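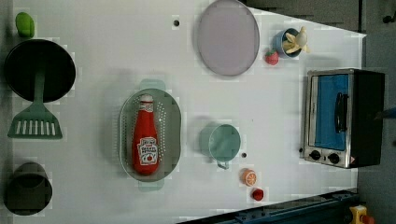
3.2 Settings and recording of play

Observations took place in two nurseries, Gramness and Karnasholm, between September and the following spring. Both take children from the age of three. Gramness has one large room with a covered yard; Karnasholm is split over two floors, and the older children move upstairs after lunch. We visited each nursery on 20 mornings, giving 40 visits in all, and left out the first two at each so that the children could get used to a stranger with a notebook.

An episode of pretend play was taken to begin when a child gave an object or person a role in speech or gesture, and to end when no child had kept the role up for a full minute. Episodes shorter than this were noted but not coded. By this rule we had roughly 700 episodes, of which 200 were drawn at random and coded a second time by Lindsay Faulkner. Disagreements mostly concerned where one episode stopped and the next began.

Cooking and shopping were treated as a single theme, as children often passed from one to the other without a break. Toy kitchen items of the general sort in Figure 3, such as a colander or a ketchup bottle, were coded by the use the child made of them. A colander worn as a hat was therefore entered under dressing up. Talk was written down by hand and typed up the same day. Seven episodes were dropped where the notes could not be read.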